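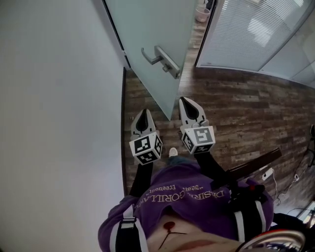
According to Fionnuala Coughlan, people in offices stop seeing a glass door after a week, and what they go on noticing is the handle. She made the remark in the first site interview, and it changed how we coded the doors in the rest of the study. Until then the observation sheet had one line for the whole door. We split it in two, with the leaf on one line and the handle and hinges on the other.

Figure 2. Frosted glass door standing open over a wood-grain laminate floor. The lever handle is silver. A glass partition wall with horizontal white blinds lies beyond.

4.2 Door position and the use of small rooms

The four sites (Lolgate, Stondora, Costello and Trelville) differ in size and age, but all of them have small rooms closed off by glass. We made 725 observations of door position between May and the end of the year. An observer walked a fixed route and marked each door as closed, ajar or open. A door was marked open when the gap was wide enough to walk through without touching the leaf. Doors that were moving when the observer passed were left out.

Frosted doors were found open more often than clear ones at every site. The difference was small at Trelville and plain at the other three. Several people told us they left a frosted door open on purpose when the room was free, as there was no other quick way to tell. With a clear door, a glance was enough. Blinds complicate this. Where the neighboring partition had blinds and they were down, a clear door did the same job as before, but people reported walking up to it and looking in from close range, and those seated inside disliked that.

An open door of the type in Figure 2 also takes up floor. It swings into the room, and while it stands at an angle the strip of floor behind it is lost for chairs or bags. Users at Costello had moved their tables to suit. At Stondora the tables stayed where they were and the doors were kept closed — a habit most people there put down to noise when we asked.

Handles came up in the interviews more than we had planned for. A lever can be worked with an elbow, and people carrying laptops or cups said they preferred it to a knob. Complaints were mostly about levers that had begun to sag, and about sleeves catching on the end. We did not measure either, so they are reported here only as comments.

Floors were recorded but not analyzed. Laminate and carpet were both present, and we had expected door stops to be more common on laminate. The sheets do not settle the question, as two observers counted wall-mounted stops and the others did not. Section 4.3 takes up the closed doors and the reasons given for knocking.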